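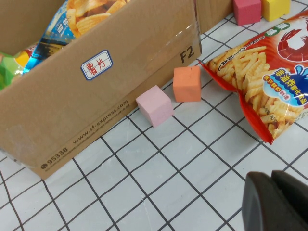

Brernidport, April

Teaching the arm to pack crisps – by hand or by remote?

tinplate_595
Wrist view from my bench. The job is bags of snacks into the cardboard box, and I've been showing it by remote control with the Wanel handset. I've got 1123 goes saved and it still dithers over shiny bags like the red and orange prawn one. Should I switch to grabbing the arm and moving it by hand?

mossgate
By hand, every time! You feel when the bag starts to give. With a handset I either squash everything or drop it on the box rim.

Erolex_owner
Disagree. If you're pushing the arm about, your own sleeve gets into half the pictures and it learns to look for your sleeve. Ask me how I know. Stick with remote but slow down near the bag.

mossgate
Wear short sleeves then :)

quietferry
Are the foam cubes part of the job? I'd clear them off while you're still teaching bags.

tinplate_595
They're for the next job, I leave them out so it gets used to clutter. Might be daft.

Erolex_owner
Not daft, but move them between goes or it'll think pink foam means box.

quietferry
I'd also pick one way of gripping and stick to it. I was going for the crimped end some days and the middle on others – the Chauvin arm at our club just hovered between the two.

tinplate_595
Ah. I do both. Right, I'll redo three batches by remote, middle of the bag only, and then three by hand so mossgate stops going on at me.

mossgate
Never!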